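Is the Clustmont autumn show still worth a day out with kids?
Asked by Hatice Kaplan, 14 Apr 2024

We used to go to the Clustmont show every November when I was small, back when it was mostly cattle, jam and a man shouting about sheepdogs. I've not been for years and now I've got two of my own (five and eight) and they're mad keen. My sister says it's all burger vans and car parking these days. Is there still a produce tent? And do you have to book, or can you just turn up at the gate like we always did? We'd be coming on the bus if that makes a difference.

3 answers

Fuseini Gyamfi
We go most years so I'll have a go at this. Yes, there's still a produce tent, though it's smaller and it's moved down by the bottom gate where the ponies used to be. Last time I counted 146 entries on the board, mostly chutney and leeks, and my plum jam got nowhere again. The cattle are still there in the mornings but they start loading up after lunch, so don't leave it late if the kids want to see them.

You can pay on the gate. It was £15 for a grown-up last time and under-tens went in free. Bring cash for the tea tent, the card thing never works in that field! 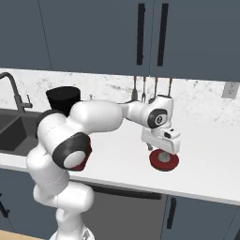
White robot arm over a round red object on a kitchen worktop

Bus wise you want the one that stops at Nitel crossroads, then it's a bit of a walk up the lane. Wellies. I mean it, the top field was a bog and we had to carry our youngest back — she's not light.

Tülin Başaran
Went once, wouldn't bother. Parking was a joke.

Selim Uçar
Bit harsh, Tülin, and she did say she's coming on the bus. I grew up two fields over and I'll admit it isn't what it was. The brass band has gone and so has the big fruit cake raffle, which I still miss. But they had more than 1000 people through last year and my lot loved the dog show, where anybody can have a go with the family pet. Entries for that are taken at the ring, get there before eleven or it fills up.

If your two like making things, the children's classes in the produce tent are still going (vegetable animals, a garden on a plate, that sort of thing). You'll need to send the form in ahead for those, they won't take them on the day. Mine did a courgette crocodile and came second.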